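Jistik Robotics Open Day: Frequently Asked Questions
Purnuscombe site, Building 33

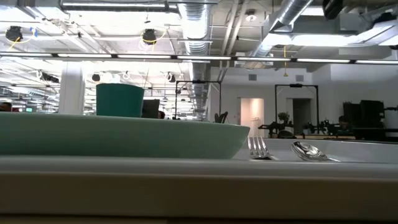
Place setting on a white tray, main hall, Purnuscombe.

When is the open day?
The hall is open to visitors on Monday from 10 a.m. to 4 p.m. Last entry is at 3:15 p.m.

What will be demonstrated?
Tableware handling with robotic arms. Objects include plates, cups, forks and spoons. Operators run the stations during the day, and engineers from the Potgieter group take questions between runs.

Why tableware?
Polished cutlery is a hard case for vision systems. A fork or spoon reflects the ceiling lights, and the highlights move when the viewpoint changes. Thin handles lying flat on a tray also leave little clearance for a grasp.

Are the arms autonomous?
Some runs are teleoperated and some use a trained policy. The mode is posted at each station before the run starts.

What happens if a run fails?
The operator stops the arm, resets the objects by hand and starts again. Failed runs are kept in the log.

What is Inder?
Inder is our in-house control software. Visitors can see the operator view, but source code is not shown on the tour.

Can I operate an arm?
Yes, at the practice station only. Slots are 10 minutes and are assigned at the front desk. Minimum age is 16.

Can I take photographs?
Yes, without flash. Please do not photograph screens.

How long has the hall been in use?
Since 2010. Robotics work moved in later, from Room 331.

Is the hall accessible?
Entry is step-free. Keep bags and strollers outside the marked work areas.

Where do I park?
Use Lot C and enter gate code 2373. The code works on the open day only.

Do I need to register?
Registration is required for groups. Individual visitors can sign in at the desk.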